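Notebook - soft goods bench, Reisinger room
December 30, 2024

Quiet one today, half the building's away and the heating is on its holiday setting, so I kept my coat on until lunch and got through more than I expected to. Putting it all down now before I forget which pile was which (I said that in October as well, and look how that went).

First job was the felt. We've had three lots of green sitting in the bottom drawer since we did the leaf garlands for Nutow, and they've been creeping into each other. I pulled the whole drawer out onto the floor and sorted by feel first and colour second. The wool blend is the thick one that springs back when you squash it. The craft store acrylic is thinner and goes shiny if the iron gets anywhere near it. Then there's the Junow sample bundle, which I still can't make up my mind about - lovely colour, but it holds every single crease you put in it. I ended up with 37 usable pieces, plus a bag of bits too small for anything except stuffing. The bag is on the hook behind the door. Please don't bin it, I've got plans for it!

Second job was the crease test, and that took up most of the afternoon. Josefina wants to know whether the little soft shapes can go out loose in a pouch or whether they need a card backing, and it comes down to what they look like after they've been squashed. So: cut, scrunch in the fist, leave under the big dictionary for 30 minutes, take out, drop on the table, leave alone for ten. No smoothing, no poking. I'm terrible for poking. I caught myself at it on the second piece and had to start that one over.

Notes as I went, tidied up a bit:

Wool blend, small - opened out nearly flat without any help. One soft fold across the middle that I could only find by running a thumb over it.

Wool blend, large - same again, a touch slower. Edges a bit hairy where the pinking shears were blunt. Shears need to go out for sharpening, I've written that on the whiteboard as well.

Acrylic - sprang open but with a hard white line along the fold. Not nice. Wouldn't want to hand that to a customer.

Junow - stayed scrunched. I gave it the ten minutes and then another ten for good measure and it just sat there like a used tissue. Steam got most of it out later on, but you can't ask people to steam a thing they've only just opened.

I did all of this on the mauve table and not the cutting bench, and I'd recommend it to anyone. The cutting bench is so scratched and scribbled on that a small green thing simply vanishes. On the pinky-brown top you can see every fold, and even the shadow under a lifted edge, so you can tell at a glance if a piece is lying flat. The light is patchy over there, brighter in a band across the top, but I got used to it.

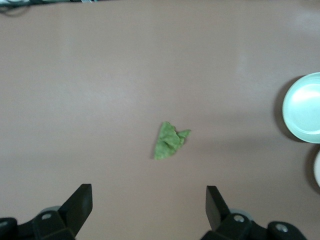 Anyway, my vote is wool blend, loose in the pouch, no card. It costs more per sheet, but we'd save the card and all the fiddling about with stitching things down. If Josefina really has her heart set on the Junow colour, then it has to be card, and I'd want to do the whole test over again with the pieces tacked at two corners. I can do that in the new year, there's enough left of the bundle.

Other bits:

The Flumau order turned up, minus the fine pins. The packing slip says 40 and I can't find any pins at all, so I've emailed them. Probably won't hear back for a while with the holidays.

I re-labelled the thread drawers. The greens now run light to dark from left to right, and if that annoys you, come and talk to me before you switch them back.

The iron is spitting again. I ran it through with clean water twice and it's better, but keep a scrap cloth under it to start with.

Still to do: sweep under the cutting bench (felt fluff, masses of it), write up the steam settings properly, ask Josefina how many shapes she wants in each pouch, and find the lid for the button tin.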